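4.2 Comparing the two finger pads

We ran the Skitau pads against the older Pronon ones on zippered pouches, which I picked mostly out of stubbornness (soft things are where grippers go to fail!).
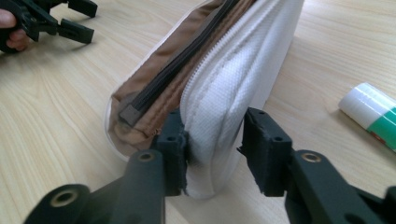
Pilar Quezada objected early on that pad wear would swamp any difference in pad shape, and that we should log wear before every session. Fair point, so we did.

Figure 3. Black hand-held gripper at the white pouch, left pad touching the fabric.

I got 2000 grasps out of the Skitau set and 179 slips, and I'd still like a softer rubber.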